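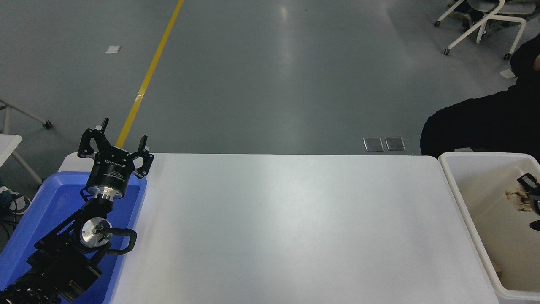 Gintarė Vasiliauskas has been cutting and resewing other people's clothes for 15 years and she does not want to talk about fashion. "Ask me about zippers," she says, before I've got my coat off. OK. Zippers.

Her shop is up a flight of stairs over a shoe repair place, two rooms, one window that opens. Alterations mostly. Hems, waists, coat linings, the odd wedding dress in spring. We spoke for an hour and a half while she unpicked the lining out of a man's overcoat, and she only looked up when I got something wrong.

So, zippers. "People throw out a jacket for a zipper. A good jacket! And half the time the zipper is fine, it's the slider. The slider wears, it opens up a little at the back, it stops pressing the teeth together. You squeeze it with pliers, gently, both sides, done. I charge almost nothing for that. Then they feel bad and bring me three pairs of pants."

And if it's the teeth? "Then it's a new zipper and it costs. Metal teeth I can sometimes save, one tooth, two. Coil, no. If the coil is torn from the tape, forget it."

She learned from her aunt, who took in work at home, curtains and school uniforms. The first thing she made alone was a skirt with the back panel upside down. Wore it anyway. Came to this country at 22, worked in a dry cleaner's doing repairs in the back, hated the steam, loved the repairs.

The dry cleaner's was where she met Caoimhe Mulligan, who ran the counter and now does the books for the shop and answers the phone two afternoons a week. Mulligan was in and out the whole time I was there, mostly looking for a receipt. I asked what the job is like from her side. "It's people saying it's a small job," she said. "A small job, just the sleeves. Sleeves are never a small job." Then she found the receipt.

Why aren't sleeves small? Vasiliauskas puts down the seam ripper for this one. "On a shirt, fine, you move the cuff. On a tailored jacket there are buttons and a vent and a lining, and maybe the buttonholes are already cut, real ones. If they are cut I can't shorten from the bottom more than a little bit. So I have to go from the shoulder. I take the whole sleeve out, I take the length from the top, I put it back. And the pattern has to match if there's a check. It's a day."

She quotes it high on purpose. Some people walk. "That's OK. They go home and think about whether they like the jacket."

Prices, then. A plain pants hem is $15, been that for a while, she knows she should put it up. The most she ever charged for one piece was $542, a beaded dress that had to come in at both sides and the bust, every bead near the seam taken off by hand and put back on. Did the customer complain? "She brought me cake."

What about sewing at home, I ask, a lot of our readers have started since last winter. She's for it. Big time. But she has opinions.

"Don't buy the machine first. Buy scissors, good ones, and don't let anyone cut paper. Buy pins with glass heads, you can iron over them. Then borrow a machine, from anyone. If you still like it in March, buy one, second hand, heavy, with as few stitches on the dial as you can find. You need straight, zigzag, and a buttonhole. I never used the little ducks."

Little ducks? "There's a stitch that is ducks."

Her own everyday machine is older than she is. It was noisy enough that the recording has gaps in it, so appologies if a quote here is shorter than it was in the room. She oils it every week, changes the needle more than she thinks most people do. "If it skips stitches, change the needle. If the thread breaks, rethread the top, all of it, from the start, with the foot up. Then change the needle. People bring the machine to be repaired and it's the needle."

Thread she buys in cones, gray more than any other color. Gray disappears on most things, she says, navy and brown and green, and she proves it on the overcoat, a mid-gray line on dark brown wool. I couldn't find it from arm's length.

Does she make anything for herself? Not much. A winter coat every few years. There's one half done, pinned on the form by the window, dark green, no collar yet. "I can't decide the collar. It's been there since before the summer. Caoimhe wants a hood." From the other room: "It should have a hood."

I asked last about things she won't do. Leather, mostly, her machine can do it but the holes are for ever and she doesn't like the pressure. Swimwear, no. Costumes the week before Halloween, absolutley not, there's a sign. And she won't take in a suit more than two sizes, whatever you pay. "The pockets meet at the back. You look like an envelope."

By then the lining was out in one piece and laid flat on the table, and she was already chalking round it for the new one. Pickup is until six, cash or card. Bring the shoes you'll wear with it.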